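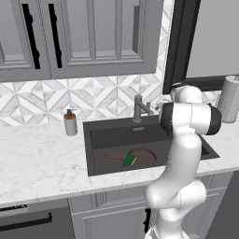

The practice kitchen, sink side, with the pan and the green sponge.

Thandeka Pretorius had washed pots at Bosurau for eleven years when they gave her a chair and a screen. Her new title was reviewer. She watched the arm work in a kitchen that did not exist, and pressed a key when it did something stupid.

"How many today?" Obadia asked. He ran the floor and had signed for the Skina contract.

"107."

"That's down."

"It's down in there. In there the pan has no egg on it."

He leaned over her shoulder. The arm stood at the white counter. The brown pan lay in the sink with the sponge across it.

"Nice tile," he said.

"Who has tile like that next to a dish sink? You'd be scrubbing it all night."

The brochure said the work would get lighter. Hers had, if you didn't count her eyes. Two of the night crew had gone to the Oto warehouse across the river, and the other one had stopped answering her texts. Their aprons still hung by the walk-in.

"They want 2,000 clean runs before it comes on site," Obadia said. "After that you'd supervise."

"Supervise what?"

"It. The arm."

"And when it gets good?"

He looked at the soap dispenser on the screen for a while -- longer than a soap dispenser needed.

"Skina says there's always a person," he said.

"Did they say which one?"

Out back somebody dropped a rack of glasses and swore. Thandeka was halfway out of the chair before she remembered, and then she went anyway.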